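Posted in August by Umesh Rajput
Filed under: Short Fiction

THE WAITING STATE

So I was nine hours into a bug that should have taken me twenty minutes, and Glenys Penrose was eating my lunch. She didn't know it was mine (it had no name on it, fair enough), and I was too deep in the planner logs to say anything.

"It's doing it again," I said.

"Doing what?"

"Hesitating."

She came over with my sandwich and looked at my screen. We'd both been at Tesix long enough to read a trace the way other people read a menu. Approach, align, close, lift. Then, on the way to the drop point, a gap. The arm had the packet, the path was clear, the controller was happy, and for 648 milliseconds the planner just sat there and sent nothing.

"Timeout," said Glenys.

"I checked the timeouts."

"Garbage collector."

"There isn't one! It's the Skomell branch, I ripped all that out in the spring."

She chewed for a while. Then she asked if it paused on every item, which was a good question, and I hated that I hadn't asked it. I wrote a little script to sort the runs by object. Bolts, no pause. Sponges, no pause. The tin cups we used for the Montoya demo, no pause, 267 runs in a row, smooth as you like. Snacks, though. Every time it picked up a snack, it stopped to think.

I pulled up a still from the training set, the one I'd had pinned in a corner of my desktop for weeks without ever really looking at it. 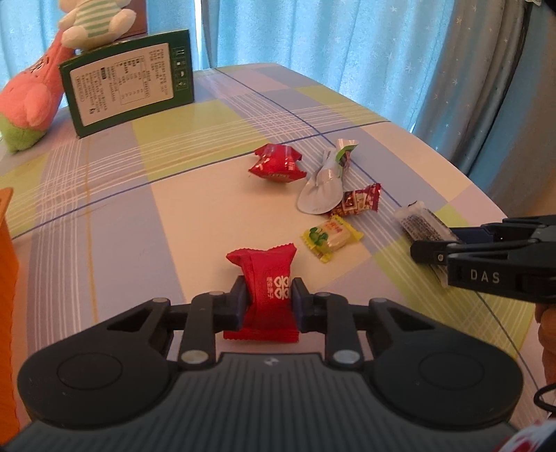 The red one, held up by its sides, with more snacks waiting on the plaid.

"That's somebody's kitchen table," Glenys said.

"You don't know that."

"It's a tablecloth, Umesh. There are stuffed animals back there. And look, there's a hand." She put her finger on the glass, leaving mayonnaise. "Whoever that is, they're deciding."

I told her the policy didn't learn deciding. It learned gripper poses and timestamps. I had a whole speech about this, I'd given it at the Stotstead office with slides. But I was already opening the snack episodes and scrubbing to the moment after each lift, and there it was in the raw data, before any of my code had touched it. Fingers closed. Packet up. Then a stretch where the numbers barely moved at all. Some were short and some went on for ages, and I guess when you average a lot of people holding candy you get 648 milliseconds.

"They wanted to eat it," said Glenys.

"Or they were waiting for a beep."

"They wanted to eat it, and they had to put it in a bin, and your robot is sad about it."

I wrote the fix around four. It was a dumb little filter, nine lines, anything under a velocity threshold after a confirmed grasp gets trimmed. I ran it in simulation and the gap closed right up. Approach, align, close, lift, drop. Glenys clapped, then went off to catch her bus.

I should have merged it then. I had the commit message typed and everything. But the real arm was still powered up across the lab, and I kind of wanted one more look at the old build, so I walked over and set my last granola bar on the mat and hit run.

It picked it up. It stopped. I stood there with my hand out, like an idiot, for a lot longer than 648 milliseconds.

Then the arm swung left, away from the bin, and held the bar out over the edge of the bench, right about where a person would be standing if they'd missed lunch. I checked the log afterward. The drop point was off by 238 millimeters, and the planner had flagged it as a success.

I took the granola bar. The gripper opened when I pulled.

The branch is still sitting there unmerged, and Glenys keeps asking me about it.

More stories by Umesh Rajput
The Calibration Board
Glenys and the Left-Handed Arm
Night Build at Stotstead
Return to Home Position

Contact | Copyright Umesh Rajput, all rights reserved | Back to top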